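4.2 Why people keep so many bowls

I'll admit I went into this part of the study thinking that kitchen clutter was mostly about space. Give people more cupboards and they fill them, right? Well, the Dzene households (the ones in the older apartments) have tiny kitchens, and they still hung on to stacks of matching plastic dishes they hardly ever used. When Zarmeena Gondal and I went back through the April interviews, the word that kept coming up was "guests."

So we asked about guests! Most people could name the last big meal they'd hosted, and for plenty of them it was years ago. One woman in Dzene told us she'd feel "caught out" if cousins showed up and she had to serve soup in mugs. 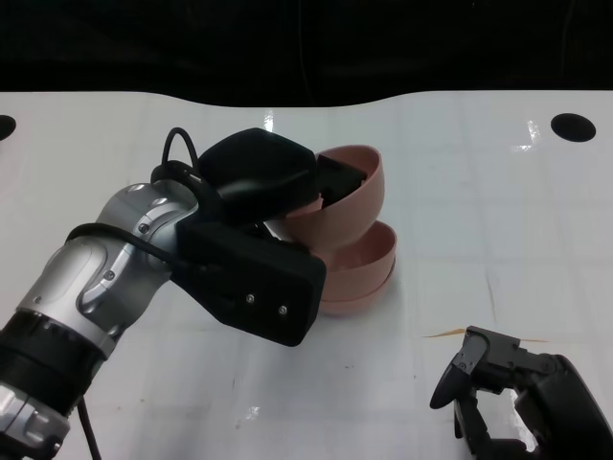
Figure 3. Stacked bowls of the everyday plastic type.

The mugs remark stuck with me, and I went looking for it in the diaries too. We had 1,650 entries in all, and I read every one of them over a very long spring. Dishes kept for company turn up again and again, often next to a note about a parent or grandparent who did the same. Avotiņš makes a similar point about tablecloths, and I think he's right that habits like these get handed down along with the stuff itself.

Where I part ways with him is on cost. He treats cheap dishes as easy to let go of, but our Brasine families gave away the good china first and kept the plastic. I come back to that in Section 5.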